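服を探す 投稿を探す 検索

最終更新:2月

Oi-ling Tu
土曜の午前中に冬物をたたみ直すことにした。引き出しが閉まらなくなってから2週間たっている。続きはこの下につなげていく。

Oi-ling Tu
場所はベッドの上。床に座ってたたむと腰が痛くなるし、机は幅が足りない。ベッドには竹のマットを敷いたままにしてある。夏用なのは知っているけれど、表面がつるっとしていて布が引っかからないので、たたむ台としては一年中使える。シーツの上だと服の下でシーツまで動いてしまう。

Oi-ling Tu
最初はピンクのもの。厚手の服はTシャツと同じたたみ方をすると真ん中だけ盛り上がる。袖を先に横へ渡すように折って、それから裾のほうを整える。しわは手のひらで外に向かって伸ばすだけで、アイロンはかけない。
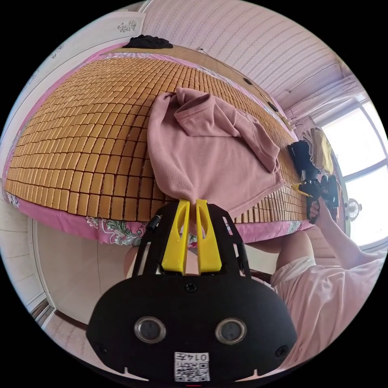 Bartosz Kurek:うちは袖を背中側に折って、裾から丸めています。引き出しに立てて入れるなら丸めたほうが取り出しやすいです。ただ、起毛した生地は丸めるとすぐほどけるので、そこだけ輪ゴムで留めています。

Oi-ling Tu
丸めるのは前に試した。靴下と薄いTシャツはいまも丸めている。厚手のものは場所を取りすぎて、うちの引き出しだと6枚で満杯になった。平らにたたんで立てれば、もう少し入る。輪ゴムは跡がつきそうなのでやらない。

Oi-ling Tu
引き出しの内寸は測っておいたほうがいい。うちのは奥行きが70センチあって、奥に入れたものを忘れる。去年の秋に手袋を買い足したら、片づけのときに奥から前の手袋が出てきた。いまは手前によく着るもの、奥に来年まで着ないもの、と決めている。

Oi-ling Tu
たたみ終わったピンクの服はマットの真ん中。ヘッドボード寄りの黒いのはまだ丸まったまま。黒は糸くずが目立つので、ブラシをかけてからたたむつもりで後にした。右の端には暗い色の服が重ねてあって、黄色のもある。
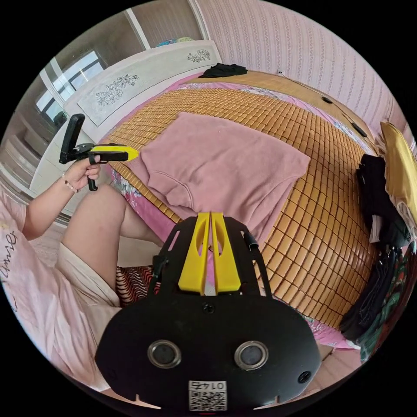
写真:Oi-ling Tu

Oi-ling Tu
色で分けるか種類で分けるか、毎年迷う。今年は種類で分けた。色で分けると見た目はそろうけれど、朝に長袖を探すとき全部の山を見ることになる。種類で分けておけば、一か所だけ見れば済む。

Oi-ling Tu
仕切りはHerowの布の箱を使っている。ひとつ500円近くした。紙箱でも代わりになるが、前に使っていたものは角がつぶれて引き出しの底に引っかかった。布のほうは押せば形が変わるので、端のすき間にも入る。洗えるかどうかは表示を見ていないのでわからない。

Oi-ling Tu
Ya-wen Fungから、竹のマットの手入れはどうしているかと聞かれたので書いておく。固く絞った布で目に沿って拭き、そのあと乾いた布で拭く。窓を開けて、乾くまでは上に服を置かない。つなぎ目のひもの近くにほこりがたまるので、そこだけ古い歯ブラシを使う。しまうときは折らずに巻く。

Oi-ling Tu
着なくなった服は別の袋に入れた。去年の冬に一度も着なかったものは、いったん袋へ。すぐには捨てないで、春になってもまだ着たいと思わなければ出す。Tien-fu Liaoに譲る約束のセーターもそこに入っている。

Oi-ling Tu
黒い服はブラシのあと、ほかのと同じたたみ方にした。引き出しは閉まった。パジャマだけ入りきらなかったので枕元の箱に入れてある。次は靴下の引き出しをやる。

お問い合わせ | 利用規約 | ページの先頭へ戻る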